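Liyanage kitchen food scrap scheme to cover whole town

26 September 2020

Every household in Liyanage will be able to have its food scraps picked up at the curb from the end of the month, after the town council voted to extend a trial that has been running in the streets north of the river.

The trial covered 968 homes. The extension brings in the rest of the town, including the apartment blocks on Prutik Road, which were left out the first time because the trucks could not turn in the yard behind them. A smaller truck will be used there.

Scraps will be picked up once a week, on the same day as the regular trash. Each home gets a small caddy for the kitchen and a larger lidded container to leave outside. Both are free. A household that loses or breaks one can get a replacement for $6 from the front desk at the town hall, which is open in the mornings only for now.

Shazia Rind, who runs waste services for the council, said the trial had gone better than her department expected, although the first two weeks were messy.

"We had a lot of plastic bags coming through, and a lot of calls about smells," she said. "Once we sent out the second leaflet the bags mostly stopped. The calls about smells stopped when the weather cooled off, so we will have to see what next summer is like."

The material goes by road to the composting yard run by Flosteck on the old brickworks site, 17 miles east of the town. It is tipped, checked by hand for glass and plastic, shredded and mixed with yard waste. The finished compost is sold to farms and landscapers, and the contract gives the town a share to use in its own parks. Residents will be able to collect up to two sacks per household in spring. The date has not been set.

Fahad Hayat, the site manager at Flosteck, said the yard has room for the extra loads but needs people to be more careful about what they put in. Fruit and vegetable stickers are the most common problem. They pass through the shredder and come out the other end looking much the same as when they went in.

"Take the sticker off the banana before you throw out the peel," he said. "It takes a second. It takes us a lot longer to pick it out of a heap."

He also asked people to cut up large items such as pumpkins and melons. Whole ones tend to roll off the belt, and the yard gets a lot of pumpkins in a short time each fall.

The council voted in favor of the extension after a discussion that lasted most of the evening. Those against it said the money would be better spent on road repairs, and that many people in the outer parts of town already have a compost heap at home. Rind told the meeting that nobody would be made to take part. Homes that do not want the containers can call the office and have them taken away.

The cost of the pickup will be met from the existing waste budget in the first year. After that the council will look at the figures again. Rind said the town pays by weight for what goes to the landfill, so any drop in that weight would help pay for the new round, but she would not say how large a drop was needed.

Delivery of the caddies starts in the streets around the school and moves west. Each address will get a card through the door two days before. Anyone who has not had their containers by the time pickups begin should leave their scraps in the regular trash until they arrive. The drivers will not take food left out in boxes or bags.

The Prutik Road blocks will share larger containers, which will be kept in the existing trash enclosure and washed out by the contractor. Residents there will still get a kitchen caddy each. Keys to the enclosure are being changed at the same time, and new ones will be handed out by the building managers.

Businesses are not part of the scheme. Stastitico, the cafe on the square, asked during the trial to be included, and the council has said it will look at a paid service for shops and restaurants next year. Until then they have to make their own arrangements.

The list printed on the lid of the caddy is the one to follow. Cooked and raw food can both go in, including meat, fish, bones, bread, eggshells, tea leaves and coffee grounds. Corn can go in too, kernels, cob and husk. Liquids, cooking oil, diapers, pet litter and packaging of any kind cannot, and that includes packaging marked as compostable, which the Flosteck yard is not set up to handle.

The outside container should be at the curb by 6 in the morning with the lid closed and the handle turned forward, which locks it against raccoons. It does not need a liner. Newspaper can be used in the bottom of the caddy, and both containers can be rinsed with a garden hose.
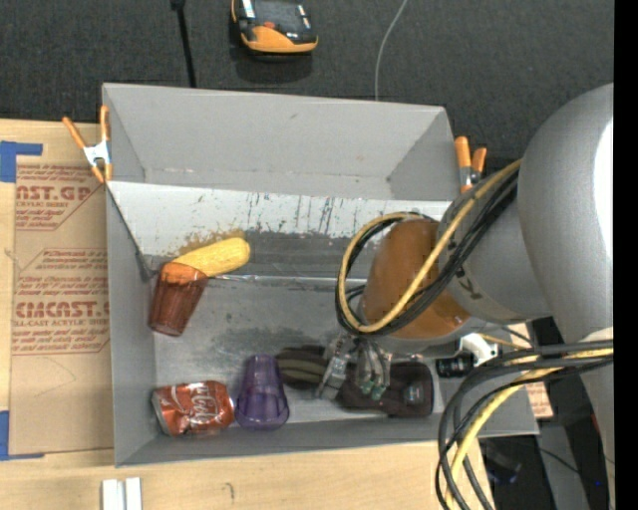

Road closures near the square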